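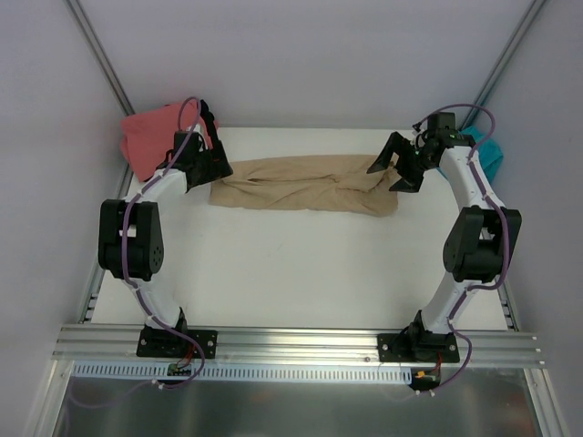
Laundry project, July, third notebook. Started 4:10 pm, Prindcombe lab, bench cell.

Reason for today's session is the number in the students' draft report: 241 successful folds. I asked what counted as successful and got three different answers from the team. One said the garment ends up smaller than it started. I wrote that down word for word because I want it in front of us at the next review.

What we agreed before touching anything:

Fold is good if both long edges end up within a finger's width of each other and nothing is hanging open. Judged by someone who didn't run the arm. No second tries counted as first tries. If you reach in, the attempt is over and goes down as a fail.

Efe objected to the last one. His view is that a small nudge at the start is setup. My view is that a small nudge at the start is how the draft got its number. We left it in.

Policy is still the Avetti checkpoint from before the break. The team says it was trained on 4000 demos. I went through the folder listing and a lot of those are the same garment with the same opening grasp, so I don't know what that number buys us. Ayodele is going to sort them by garment and by who was driving. Until that's done please stop putting it on slides.

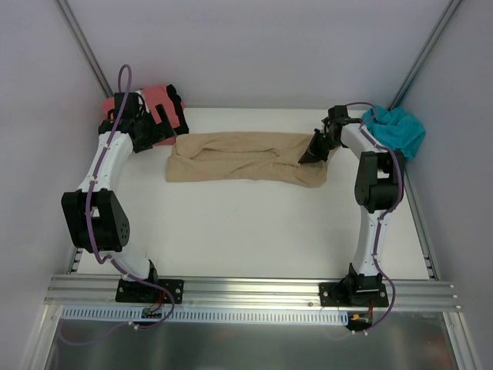
Efe Olaniyan

Notes are mine, initials where someone else told me something. (Yes, I'm writing up my own objection in the third person above. Dr. Okonkwo dictated that part and I typed it. From here on it's me.)

I still think the nudge rule is too strict, but I'm less sure of the 241 than I was at lunch. I went back over the old log and the column for "assist" is blank for whole afternoons. Blank could mean no or it could mean we forgot. I was there for two of those afternoons and I think we forgot.

Also not convinced by the waiting pose. Ayodele says both grippers starting near the ends of the garment makes the first grasp fair. To me it makes the first grasp easy. The Rurkholm judges lay the garment down themselves and they aren't going to line it up with our arms. I want a block of attempts with the cloth turned a quarter, and another with it dropped from shoulder height. A.O. says fine, but after the baseline.

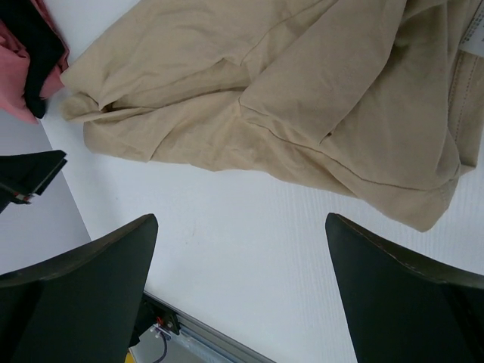 Grasp choice is where I trust the policy least. It was supposed to learn to go for edges, and the claim in the draft is that it "recognizes garment structure." I'd like to see any evidence of that. My guess is it goes for whatever sticks out toward the table. With the tan one lying like this there is a rounded fold hanging down on the right and a stitched seam up in the cloth, and a person would at least think about the seam. Test for it: same garment, same rumple as near as we can manage, fold tucked under. If it still reaches for that spot, it's going by position and we take the sentence out.

Ayodele Onuoha wants the wrist views saved at full rate for this. Disk was the problem last time. Check free space before starting, and write the figure here.

Plan, agreed by all:
Baseline block, up to 100 attempts, tan garment only
Then quarter turn
Then the drop
Tucked fold test whenever there's a gap
Judge swaps every hour

Left to settle: who judges when only two of us are in. Whether a dropped garment that lands half off the table is a fail or a redo (I say fail, for once I'm the strict one). And the report title still says "reliable," which Dr. Okonkwo has circled 3 times in pen on the printed copy. I'll change it tonight to "bimanual folding of single garments" unless somebody emails me something better before I get to it.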